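**Progress report to the Curia Fund, November**
Project: Household Tasks with Two-Arm Systems, Altstead site
Prepared by: Jolien Van Damme, project lead

### 1. Work carried out

The grant asks us to report on whether present-day robot arms can take over ordinary chores at a useful level of reliability. During this period the Altstead team moved from the laundry tasks covered in our previous report to desk tidying. Books were chosen as the main object. They are found in almost every home, they vary in size and stiffness, and a person can stack or shelve them with very little thought.

The task was divided into stages: approach the stack, take one volume, lift it clear, and set it down in a new place. The Ondau control software was used throughout, with the settings agreed in the spring.
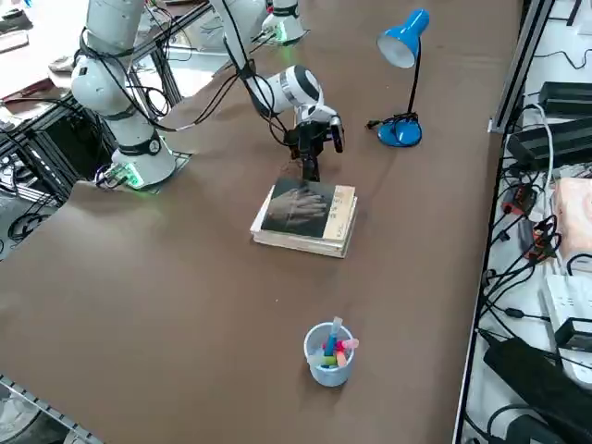

*Figure 1. Desk-tidying task at Altstead, with one gripper at the stack of books.*

### 2. Results to date

The team completed 300 attempts at the full task. Of these, 200 ended with the book in the intended place without help from an operator. The remaining attempts were stopped by hand or ended with the book dropped, turned over, or left where it was.

Results differed a good deal by type of book. Hardcover volumes were handled well. Paperbacks were the main source of failure, and more than 80 of the failed attempts involved a soft cover. Two causes account for most of these. The first is separation: when several thin volumes lie on top of one another, the fingers tend to take two or push the whole stack. The second is bending. A soft book held near one end changes shape during the lift, and the planned placement is then wrong by the time the book reaches the surface.
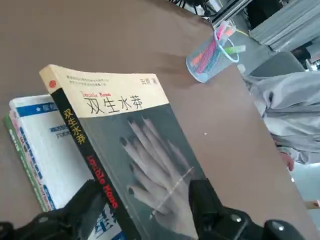
Martti Honkanen has therefore proposed that the grip position be chosen from the thickness and stiffness of each book, with a slower lift for soft covers. A first version is being tested. It is too early to report figures, and the slower lift will add to the time per book, where we are already well behind a person.

### 3. Assessment

Our present view is that desk tidying is possible under supervision but not yet suitable for unattended use in a home. Loose cords and small items on the desk remain outside the scope of the trials - we do not expect to include them before the next funding period.

### 4. Budget and next steps

Spending is in line with the approved plan. The replacement finger pads ordered from Coşkun have been delayed, and we request permission to carry that sum forward. In the coming period the team will repeat the paperback trials with the revised grip and begin work on placing books upright on a shelf.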